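Teach It With Your Hands
Elis Craddock
2020-06-07

For most of the past two years I showed robots what to do through a remote control setup. I sat in one chair, the arm sat across the room, and I moved a pair of handles while watching a screen. I got good at it. I also think it's the wrong way to teach most table work, and I want to say why.

The job at Ekham was folding cloths and putting lids on tubs. With the remote rig, I needed 11 days to record 200 usable demonstrations. A lot of that time went to small corrections. You can't feel the lid through a handle, so you creep up on it, stop, back off and try again. All of that hesitation goes into the recording, and the robot learns it along with the rest. Our first trained policy, on a project we called Fevonari, paused over every tub the way I did.

Then we switched to a hand-held gripper. You squeeze it, the fingers close, and the camera on it records what it sees. I did the same lids at close to my normal speed, and the pauses went away because I wasn't making them.

People at Rollance, where I worked before, would object that a person's arm can do things a robot's arm can't. That's true. I have reached around a tub in ways no arm on a bench could follow, and those recordings had to be thrown out. Remote control doesn't have that problem – if the arm did it once, the arm can do it. For heavy parts, or anything near a person's face, I would still use the remote rig.

But most of what we want done happens on a table. The fingers come in low over the wood, they open, they close on something, and they leave.

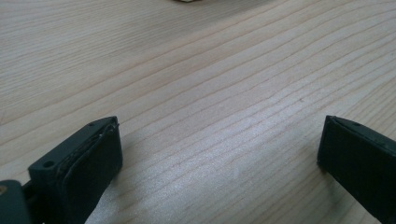 Does the person holding the gripper need to be an engineer? Someone who does the task every day will usually give better demonstrations than someone who knows how the software works.

I'd go further and say the engineers should record less. At Peltonen the packers did their own demonstrations after a short lesson, and theirs were cleaner than mine. They didn't think about the gripper much. They thought about the box. I would pay them for that time at a better rate than they got, and I said so when the contract came up in June.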